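Tukia Household Robotics Challenge

The Tukia Household Robotics Challenge, usually shortened to Tukia, is a student competition in which teams program a two-armed mobile robot to do chores in a simulated apartment. It is run entirely in software, so a school needs a few decent computers and a lot of patience, and it has become a much-loved entry point for students who want to try robot programming without building anything first.

Format

Each team has up to six students and one adult coach. Every team gets the same robot model and the same apartment, called Zollelow, and writes its code in a teaching language named Pliteck. The season opens with practice rooms in the fall and closes with an online final in March. A match lasts eight minutes, and the robot must work on its own from start to finish.

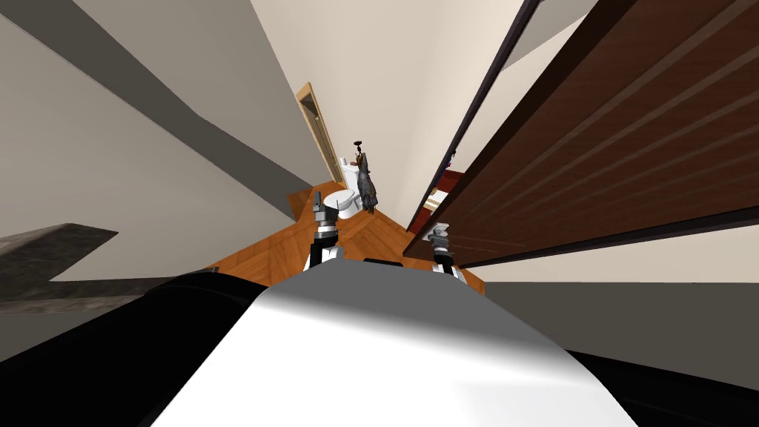

Simulated view over the robot's white body, with both arms reaching forward and a doorway at the far end of the wooden floor.

Tasks are handed out in two rounds. The first covers driving and reaching: get through the apartment, stop in the right place, bring a gripper near a target. The second adds contact, such as opening doors or lifting dishes, and this is where matches get really exciting! A team can lead comfortably all morning and then lose everything to a stubborn cabinet.

Scoring

Points are given for finished steps, so a robot that reaches the door but fails to open it still earns something. Bumping the furniture costs points. The highest match score on record is 1051, set by a team from the Lu school club with a program that was surprisingly short and is still passed around among new members.

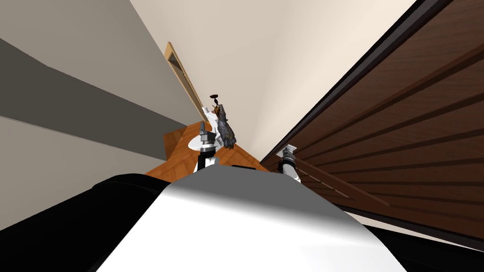 Do students need to know how to code before joining?
Most beginners start with no coding at all and learn Pliteck during the practice rooms, where the first lessons are simple drive and stop commands.

Learning and club life

Clubs tend to split the work between driving, arm motion and testing, and then swap jobs partway through the season. Testing is the job students complain about at first and often end up loving, as it means running the same chore over and over with small changes and hunting for the one setting that breaks it. Replays can be watched from the robot's own viewpoint, and many clubs project them on a classroom wall and argue happily over every wobble.

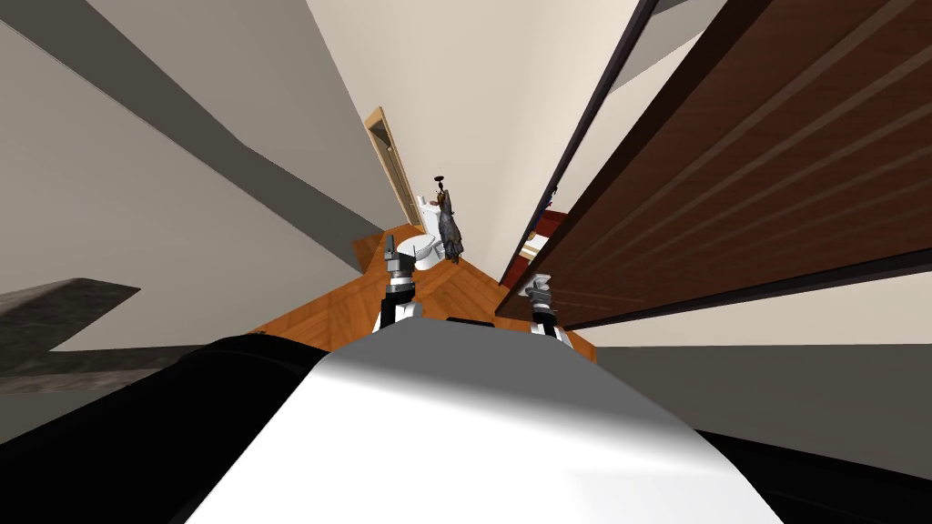
One former competitor wrote on the Tukia message board that the replays taught her more than the matches did, and that her club would stop a run at the first bad turn and make everybody guess the cause before looking at the code. Several coaches have since taken up the habit.

Door tasks

Doors have a reputation of their own in the challenge. The robot has to find the handle, line up its wrist, get a firm hold and then move its whole body in step with the swing, all without scraping the wall.

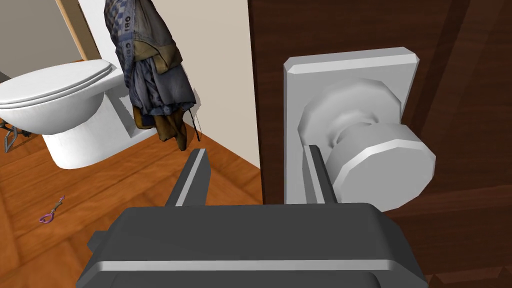
Grip planning is the part of the door task that takes up most of a team's practice time. A program has to choose where each finger goes before the hand closes, and a small error in the wrist angle can spoil the whole attempt. With a round knob like the silver one on the bathroom door, there is a metal backplate close behind it, and a finger can end up pressed near the plate with the knob head still outside the grip. Teams usually deal with this by backing the hand off a little, turning the wrist and coming in again. Some write a separate routine for each kind of handle, while others prefer one general routine with plenty of retries, and the message board has been debating the two approaches for as long as the challenge has had doors.

Related activities

The Lu club also runs a summer workshop in which students design new chores for Zollelow. Chores that pass a trial run are added to the practice rooms the following fall, credited to the club that made them.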